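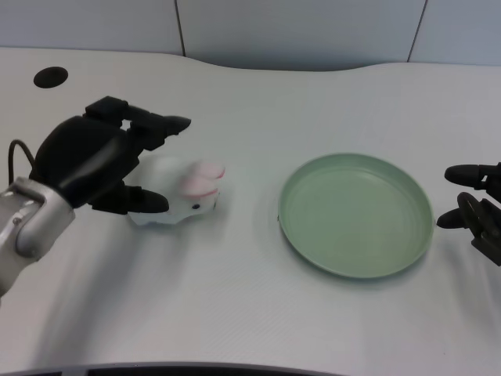 図1 白いウサギのおもちゃと淡い緑色の皿、左右のロボットハンド

車両管理論 第5回 配布資料
社用車の台数と使われ方
担当:Wai-kit Poon

前回の残り

前回は車両費を固定費と変動費に分けるところで時間が来ました。未配布だった表は教務の棚に置いてあります。確認しておくと、固定費は走らなくてもかかる費用で、減価償却費、自動車税、保険料、駐車場代、車検の基本料がここに入ります。変動費は走った分だけ増える費用で、燃料、オイル、タイヤ、高速料金などです。

タイヤの扱いについて質問がありました。走行距離で減るので原則は変動費ですが、距離が伸びない車ではゴムの劣化が先に来て、年数で交換することになります。この場合は固定費に近い動きをします。どちらに入れるかは会社の規程で決めておき、年度の途中で変えないことです。車種ごとに扱いを変えると、後で比較するときに困ります。

1. 稼働率の取り方

今回の主題は、社用車が何台あれば足りるかという問題です。出発点は稼働率ですが、この言葉は会社によって中身が違います。授業では次の三つを区別します。

日数稼働率:営業日のうち、一度でも車が動いた日の割合。
時間稼働率:営業時間のうち、車が貸し出されていた時間の割合。
距離の実績:一定期間の走行距離。率ではないが、補助の指標として必ず並べる。

日数稼働率は集計が簡単で、運転日報があれば出せます。欠点は、朝に郵便局まで往復しただけの日も、終日外回りをした日も同じ一日になることです。日数稼働率だけを見ると、たいていの車は必要に見えます。

時間稼働率は貸出簿の時刻が正確でないと使えません。鍵を返す時刻と車が戻った時刻がずれている事業所は多く、とくに直行直帰を認めている部署では、翌朝まで貸出中のままになります。集計の前に、夜間にまたがる記録を抜き出して確認してください。

距離の実績は給油記録か車検時のメーター値から拾えます。ただし、近距離を何度も往復する車は距離が短くても必要な車です。距離が短いという理由だけで減車の候補にすると、現場と揉めます。

2. 事例:Phromma社の車両台帳

演習で使うPhromma社は設備保守の会社で、台帳には169台が載っています。車両は本社と営業所に分かれて置かれ、営業所の数は17です。台帳は各営業所が自分で更新しており、書式は統一されていません。

台帳を整理すると、年間走行距離の下位に40台のまとまりが見つかります。残りの129台とは分布が離れています。この下位グループの平均は年間3,237kmでした。ここで減車の話に進みたくなりますが、順番としては先に中身を見ます。

下位グループの車は、使われ方で分けると次のようになります。

ア 予備車。点検や故障のときの代車として置いてあるもの。
イ 特装車。高所作業用の架装や大型工具の固定棚があり、ほかの車で代えられないもの。
ウ 役職者の専用車。
エ 理由が台帳から読み取れないもの。

検討の対象になるのは主にエで、次にアです。イは走行距離で評価する対象から外します。ウは金額の問題というより規程の問題なので、別の議題として扱うほうが話が早く済みます。

アの予備車については、営業所ごとに一台ずつ持つ必要があるかどうかが論点です。隣の営業所まで短時間で行けるなら、二か所で一台を共用できます。その場合、共用車の鍵と給油カードをどちらに置くか、洗車と日常点検をどちらが受け持つかを先に決めます。ここが曖昧なまま始めた共用は長続きしません。 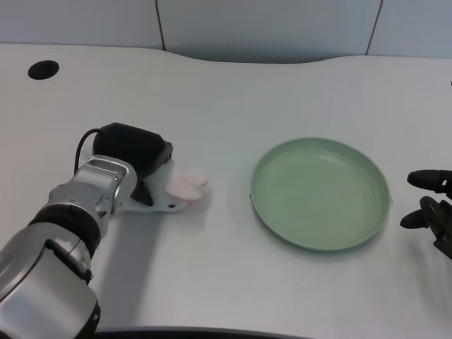 エについては、営業所の担当者に聞き取りを行います。聞くのは「必要ですか」ではなく、最近いつ、何の用件で、誰が乗ったかです。必要かと聞けば必要だと答えが返ってきます。用件を具体的に挙げてもらい、同じ時間帯にほかの車が空いていたかどうかを貸出簿で照合します。

3. 重なりを見る

必要台数は平均では決まりません。同じ時刻に何台が出ていたか、その最大値と、最大値がどのくらいの頻度で現れるかで決まります。

手順は次のとおりです。

(1) 貸出簿から、一件ごとの出発時刻と帰着時刻を一覧にする。
(2) 営業時間を一時間ごとに区切り、各時間帯に出ていた台数を数える。
(3) 営業日ごとに、その日の最大値を書き出す。
(4) 最大値を大きい順に並べ、上位の日の用件を調べる。

(4)を省略する答案が毎年あります。上位の日に年一回の一斉点検や展示会が含まれているなら、その日だけレンタカーで補うという選択肢が出てきます。反対に、上位の日が毎月の締め日に集まっているなら、それは通常の業務の姿なので、台数を減らす根拠にはなりません。

1月のデータを使うときは注意が必要です。年始は営業日が少なく、あいさつ回りで普段と違う使い方になります。ひと月だけで判断せず、繁忙期と閑散期の両方を含む期間を取ってください。降雪地の営業所では、冬だけ四輪駆動車に予約が集中し、二輪駆動車が余ることがあります。この場合は台数の合計を見ても実態がわかりません。車種を分けて数えます。

4. 減らした後の費用

一台を手放したときに消えるのは、その車の固定費です。変動費は、仕事がほかの車に移るだけなので、ほとんど変わりません。稟議書で固定費と変動費の合計をそのまま削減額として書いている例がありますが、これは過大な見積もりです。

加えて、次の費用が新しく発生します。

・ピーク時のレンタカー代、またはカーシェアの利用料
・私有車を業務に使わせる場合の手当と、保険の確認にかかる手間
・残った車の走行距離が伸びることによる、更新時期の前倒し
・契約期間の途中で返却する場合の解約金

最後の解約金は契約書を見ないと金額がわかりません。満了が近い車なら、待って返したほうが安いことがあります。台帳に契約満了月の欄がない場合は、まずその欄を作るところから始めます。

私有車の業務利用については、事故が起きたときの会社の責任を次回に扱います。今回の計算では、私有車は使わないものとしてください。

5. 予約の仕組み

部署専用の車を共用に切り替えると、台数の見直しがしやすくなります。反発が出やすいのは、車内に置いている荷物の扱いです。営業資料や作業着を積んだままにしている部署では、共用化の前に置き場所を用意します。

予約の仕組みは、表計算の共有ファイルでも専用のシステムでも構いません。授業の演習環境ではStutbridgeの予約画面を使います。操作の説明は別紙にあります。画面を初めて開いたときは、車両の区分が「未設定」になっているので、普通、軽、特装のいずれかを選んでから登録してください。未設定のままだと集計に出てきません。

運用で決めておく項目:

・予約できるのは何日前からか
・出発時刻を過ぎても鍵が取りに来られない場合、いつ予約を取り消すか
・延長の連絡先
・返却時に燃料がどこまで残っていればよいか
・同じ人が長期間押さえ続けることを認めるか

二つ目の自動取消は、入れている会社と入れていない会社で空き状況の見え方がかなり違います。念のための予約が多い事業所では、貸出簿上は埋まっているのに駐車場には車が並んでいます。予約の記録と実際の貸出の記録は、別々に取ってください。第3節の数え方に使うのは実際の貸出のほうです。

課題

Phromma社の下位グループから一つの営業所を選び、次の内容を報告書にまとめてください。

問1 車両を第2節のアからエに分類し、分類の根拠を示す。
問2 時間帯ごとの貸出台数を集計し、最大値が現れた日の用件を述べる。
問3 減車または共用化の案を一つ作り、消える費用と新たに発生する費用を並べる。減車しないという結論でもよい。その場合も費用の比較は省略しない。

提出期限は3月22日(日)です。提出先は科目の提出箱で、表計算のファイルも一緒に出してください。計算式を値に置き換えたファイルは、途中の確認ができないので再提出になります。

データの欠けについての質問は、演習担当のTheerawat Sitthichaiさんに送ってください。Oltedside営業所の貸出簿には帰着時刻が空欄の行があります。空欄は推測で埋めずに集計から除き、除いた件数を報告書の脚注に書いてください。

次回は事故発生時の対応と、運転者の免許確認の記録を扱います。第1回で配った運転日報の様式を持ってきてください。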